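Gleice Furtado: «Lo que más tiempo nos quita son las piezas pequeñas»

Entrevista de Sanne Willems

El taller de desmontaje de Flevow ocupa la parte trasera de una nave que antes fue almacén de azulejos. Todavía queda un cartel de la empresa anterior junto al muelle de carga. Gleice Furtado entró a trabajar aquí como técnica de diagnóstico y desde hace tres años dirige la sección de servidores y equipos de red. Nos recibe a las ocho y media de la mañana, antes de que llegue el camión, porque después, avisa, ya no se puede hablar con calma.

El taller recibe equipos que retiran empresas, universidades y ayuntamientos de la zona. Una parte se repara y se vende de segunda mano. Otra se desmonta para aprovechar componentes. Lo que no sirve para ninguna de las dos cosas se separa por materiales y sale hacia las plantas de reciclaje. El año pasado pasaron por la nave más de 3000 equipos, sin incluir los monitores, que van por otra línea.

Furtado estudió electrónica industrial y empezó arreglando cajas registradoras. De aquello, dice, le quedó la costumbre de mirar primero los conectores. «En una caja registradora casi todo lo que falla está en un conector. En un servidor no tanto, pero sigo empezando por ahí. Miro si hay un pin doblado, si alguien ha metido un cable a la fuerza. Lleva un minuto y te ahorra la mañana».

Preguntada por el orden de trabajo con un servidor recién llegado, contesta sin pensarlo mucho. Se anota el número de serie, se comprueba que los discos hayan salido ya con su certificado de borrado o de destrucción, se quita la tapa y se mira el interior antes de tocar nada. Solo entonces se decide si el equipo va a diagnóstico o a desmontaje.

«Hay gente que llega de otros talleres y quiere sacar la memoria en cuanto abre la tapa, porque es lo que se vende», explica. «Yo les pido que esperen. Si la placa funciona con todo puesto, vale más así. Una placa probada con su procesador tiene salida. La misma placa desnuda, sin probar, se queda meses en la estantería».

La placa base es la pieza que más discusiones genera en el taller. Las de servidor son grandes y llevan muchas ranuras de memoria, y las pestañas de los extremos de cada ranura se parten con facilidad si el plástico tiene ya unos años. Una pestaña rota no impide que la placa funcione, pero baja el precio. En Flevow la anotan siempre en la ficha.
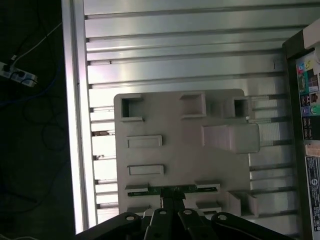

Pieza de plástico gris, con una tira de circuito verde en un lado, sobre perfiles de aluminio.

A Furtado, sin embargo, le interesa más hablar de las piezas de plástico. Son las que casi todo el mundo tira, y ella lleva tiempo insistiendo en que se guarden aparte. Un panel moldeado puede llevar encajes, huecos, pestañas y a veces un circuito sujeto en el mismo cuerpo. Si se separa mal, se estropean las dos cosas.

«Lo que más tiempo nos quita son las piezas pequeñas», dice. «El chasis es chapa, y la chapa no tiene misterio. Pero te llega un plástico con una tira de circuito encajada entre dos topes y tienes que pararte. ¿Va con pegamento? ¿Va a presión? ¿Hay un tornillo por detrás? Si haces palanca donde no es, partes el tope y además doblas la placa».

¿Y compensa? Furtado reconoce que depende del lote. Con un único equipo de un modelo poco corriente, no. Con un lote de equipos iguales, sí, porque el primero enseña cómo van los demás. Cita uno que entró en agosto, 1204 unidades de un mismo cliente, todas del mismo modelo. Los dos primeros días fueron lentos. Después, cuenta, cada persona sabía dónde estaba cada clip y el trabajo iba casi solo.

De aquel lote salió también la costumbre de escribir fichas de desmontaje. Las redacta Farhad Amini, que trabaja en el turno de tarde. Cada ficha ocupa una hoja por las dos caras y dice en qué orden se sueltan las piezas, con qué punta y hacia qué lado. Se guardan en una carpeta de anillas y, desde hace poco, también en Nuris, el programa que usa el taller para el inventario.

«Las de papel se usan más», admite Furtado. «Están manchadas y escritas por encima, y eso es buena señal. En el programa hay que ir a la mesa del ordenador, quitarte los guantes, buscar el modelo. Algún día lo arreglaremos».

El material de cada ficha incluye siempre una nota sobre los tornillos. En un servidor conviven varias medidas y algunas se diferencian muy poco. En el taller los separan en bandejas con tapa, cada una con la etiqueta del sitio del que salieron: placa, fuente, guías, tapa. Antes los juntaban todos en un bote y al volver a montar se perdía más tiempo buscando que atornillando. Furtado recuerda una placa que se estropeó por un tornillo demasiado largo. «Entró bien, apretó bien, y por el otro lado estaba tocando una pista. Desde entonces, bandejas».

La conversación vuelve a las placas. Le pregunto qué mira ella cuando tiene una delante por primera vez, y esta vez se toma más tiempo para responder.

«El zócalo», dice al final. «Primero veo si el procesador está en su sitio y si el marco de retención cierra bien. Si está puesto, lo dejo puesto. Hay zócalos con los contactos muy finos, y el mejor protector que tienen es el propio procesador. Si lo sacas sin necesidad y no pones una tapa, cualquier cosa que caiga encima te dobla un contacto, y enderezarlo es trabajo de lupa y paciencia».

Después van los condensadores. Busca tapas hinchadas, restos alrededor de la base, alguno torcido. Luego las ranuras de memoria, de un extremo a otro, y al final los puertos traseros. Los puertos, según ella, cuentan bastante de la vida que ha tenido el equipo. Un conector de red con la pestaña interior vencida suele ser de una máquina a la que se le cambiaban los cables a menudo. El de vídeo, en cambio, llega casi siempre intacto, porque en una sala de servidores apenas se conecta una pantalla.
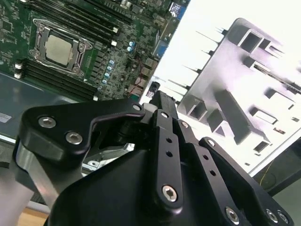
Placa base de servidor con el procesador en su zócalo y, a ambos lados, las ranuras de memoria negras.

El cableado es otro de sus temas. Furtado pide que no se corte ningún cable, ni siquiera en los equipos que van directos a reciclaje. Los cables con conectores propios del fabricante son difíciles de encontrar sueltos y hay talleres pequeños que los buscan. Los de Flevow se guardan enrollados y atados con cinta, ordenados por conector. La cinta de velcro la compran en rollo; las bridas de plástico las dejó fuera hace tiempo, porque había quien las apretaba demasiado.

Parte de ese material acaba en Oda, una tienda de recambios con la que el taller tiene un acuerdo desde el principio. La lleva Madalena Meireles, que pasa por la nave cada dos semanas y elige ella misma. «Madalena sabe lo que se va a vender mejor que nosotros», dice Furtado. «A veces coge una caja de cosas que yo habría mandado al contenedor. Al mes siguiente me pide más y ya no me quedan».

Meireles, a quien llamamos por teléfono unos días después, lo confirma a medias. Dice que también se equivoca, y que tiene un estante entero de guías para armario que compró convencida y que siguen ahí. Lo que más le piden son ventiladores, fuentes y tapas frontales. «Una tapa frontal parece una tontería, pero sin ella el equipo coge polvo y se ve roto aunque funcione. Si me la mandan con las pestañas enteras, la vendo».

Con la chapa hay menos que contar. Los chasis vacíos se apilan junto al muelle, sin pegatinas si da tiempo, y se los lleva un gestor de metales cuando hay suficientes para un viaje. Lo único que Furtado vigila son los cantos. Las bandejas interiores tienen rebordes y recortes que cortan, y los guantes son obligatorios para moverlas. Para el trabajo fino se los pueden quitar, pero entonces hay que ponerse la pulsera antiestática. Las dos normas están escritas en la puerta.

El plástico es lo que peor se paga. Mezclado, apenas interesa a las plantas. Separado por tipo y limpio de metal y de circuito, algo más. El taller probó durante unos meses a mandarlo a Bondeswood, una planta que lo tritura y lo convierte en granza, y la experiencia sirvió sobre todo para aprender a clasificar. La primera entrega volvió casi entera por llevar insertos metálicos dentro. La segunda ya no.

«Me enfadé, pero tenían razón», recuerda. «Nosotros mirábamos la pieza por fuera. El inserto está dentro, a veces en un hueco que parece vacío. Ahora se le pasa un imán a todo, aunque el latón no lo coge, así que también hay que mirar».

En la sección trabajan 4 personas por turno. La más reciente es Poonam Joshi, que llegó desde un servicio técnico de portátiles y está aprendiendo la parte de servidores. Cuenta que el cambio de tamaño le costó más de lo esperado. «En un portátil todo es pequeño y vas con cuidado porque se nota que es frágil. Una placa de servidor es enorme y te da confianza. La coges por donde no debes y ya has movido un componente». Furtado le ha puesto como tarea desmontar y volver a montar el mismo equipo hasta que arranque tres veces seguidas. De momento va por la segunda.

Sobre los planes del taller, Furtado habla poco. Le gustaría tener un banco más largo, con mejor luz en la parte del fondo, y un sitio fijo para las piezas que están pendientes de decidir, que ahora van de una mesa a otra. También quiere que las fichas de Amini se compartan con otros talleres. Ha preguntado a dos y a los dos les interesa, pero falta pasarlas a limpio.

A las nueve y cuarto se oye el camión dando marcha atrás. Furtado se levanta, pide que le mandemos el texto antes de publicarlo por si se ha equivocado en algún dato y se va a abrir el muelle.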